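November 25, 2023
Bench 2, hand vs. gripper, cont.

Picking up from the last entry. Hemwood hand is back on the arm after the thumb cable swap. Loron parallel gripper is in its case with the short fingers still on. Leave them on please, I want the same setup when I go back to it.

Plan for today was the yellow fixture, hand only, same reach list we ran with the Loron. 72 reaches total, split over two controller settings. Wrist camera on for all of it.

Startup
Controller threw the old homing fault twice. Third try fine. Did the finger open/close cycle 10 times with nothing in it before going near the fixture. No odd noise. Thumb rotates all the way now, before the cable swap it was stopping short and I was blaming the firmware. Sorry firmware.

Zeroed the wrist force sensor with the hand pointing down. Do it in this pose and no other. If you zero it sideways the weight of the hand shows up as a push and the arm quits early. I lost most of a morning to that last time and it's not in the manual.

Cover is the stretch one from Mudulik, second size. Goes on easier than the first one. Still a fight at the thumb.

Setting A (stiff)
First block went OK. Straight down approach, wrist held, fingers together. Arm gets to the waypoint quick and sits there without hunting. Problem is the same as with the Loron, if the approach is off to the side by a bit it doesn't give, it just pushes. Two stops on force limit. Both on the left side, both thumb first. The thumb is the widest thing on this hand and the path planner thinks it's smaller than it is. Somebody (me) put in the collision shape with the thumb folded and never changed it.

Fixed the shape file. New one has thumb out, plus a margin. Planner now refuses 9 of the reaches outright which is annoying but at least it's telling the truth. Those need a different wrist angle, did not get to it. 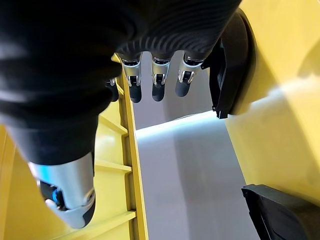 Setting B (soft) is where it gets interesting. Dropped the stiffness on the last two joints only, left the shoulder and elbow alone. Hand slides off a side contact and keeps going down. No force stops in the whole block. Final position is worse though, it ends up wherever it got pushed to, and then the close starts from the wrong place. For the hand that's mostly fine, the fingers sort it out. For the Loron it would be a miss every time I think. Should check that and not just write it down.

Close speed: 600 ms feels right. Tried faster and the middle finger arrives before the others and tips the part. Tried slower, no better, just slower.

Camera
Kept the wide lens. Narrow one gives a nicer view of the fingertips but you lose the sides completely and the sides are what I need for the approach. Thumb takes up a lot of the view whatever you do with this mount. Moving the bracket outward would help, but then the bracket is the thing that hits first. Võ mount is supposed to get around this by sitting higher up the wrist, quote came in, lead time puts it in December. Ordered one.

Exposure on auto was a mess, brightness jumping every time the hand moved over something shiny. Locked it. Value is in the config under wrist_cam, do not touch. White balance locked too. The yellow was drifting toward orange in the logs and it throws off the color mask.

Lag between the camera and the joint log is still there. Small, constant. I correct for it in the script but it ought to be fixed in the driver.

Hand vs Loron so far, my opinion only:
— Loron easier to set up, by a lot. Two cables and go.
— Loron better when the approach is clean.
— Hand much more forgiving when it isn't, on setting B anyway.
— Hand is a pain to maintain. Cover off, cover on, tendon check, cover off again becuase you forgot the tendon check.
— Grip strength, no real difference for the parts we use.
— Cost, not going there.

If it was only this fixture I'd go with the Loron and spend the time on getting the approach right. But the next fixture has parts lying every which way and I don't see two flat fingers doing that.

To do
Rerun the refused reaches with the wrist turned.
Loron on setting B, full list, same start poses.
Ask Mudulik if they make the cover with a looser thumb.
Move the joint logs off the bench machine, disk is nearly full agian.
Put a lable on the two power supplies. They look the same and they are not.
Check the screws on the tool flange, I did them by feel today, torque wrench is out on loan.

Stopped with the hand open, arm parked at home, brakes on. Controller left running so the log can finish copying. Don't power cycle it before it's done.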